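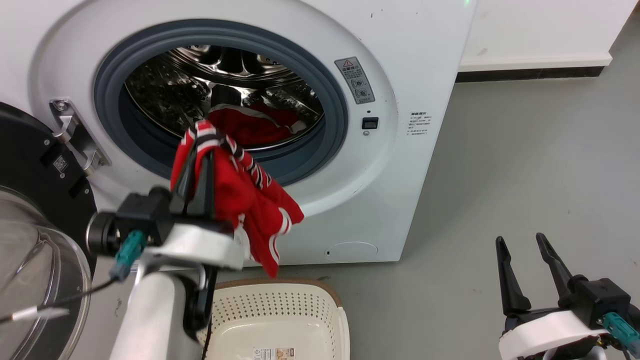

Red goes alone the first three times, according to Guilan Liao, and after that you can forget about it. Natalie Blackburn does not agree with her. She says a modern red does not run, and that I lose half an evening for one small bundle of clothes.

I have listened to both of them and I still wash the red separately. Maybe it is how I was raised. In my mother's house the red things had their own basin, and when I was a child one sock went to the wrong basin and my father wore pink undershirts for a whole winter. He did not complain, but she did.

The red clothes in our home are for the dance group in Clindemstead. The ones with striped trim, black and white, are what worries me. If the red goes into the white part of the stripe, you cannot take it out again. I tried once with an old one, with lemon and with a bleach pen, and I only made a yellow spot beside the pink one.

So this is my way now. Cold water, the short program, and 700 for the spin. My machine can go much faster, but at the high speed the trim becomes wavy and then I must iron every edge. At 700 the clothes come out heavier and they need more time on the rack, and I accept it. I use liquid detergent, a little less than the cap says. The powder left white lines in the folds, although Hongjun Tang uses powder for everything and his shirts look fine to me.

Before the washing I turn the pieces inside out and close any zipper. I forget this often.

The second thing I want to write down is about taking out. I used to leave the load in the drum until morning if the program finished after 11 at night. Red cloth that lies wet on white trim for eight hours is asking for trouble, and I had that trouble in September. Now I start it after lunch. The basket goes on the floor right under the opening, and I pull the pieces one by one, holding by the thick hem and not by the trim. If you grab the whole bundle, something always gets twisted and the seam stretches.

Afterward the door stays open. I also pass a dry cloth inside the fold of the rubber ring, where I have found coins, hair and one time a button from Skindau that I had been looking for since spring.

Natalie has promised to bring me those color catching sheets to try. I will wash the old spoiled one with them first.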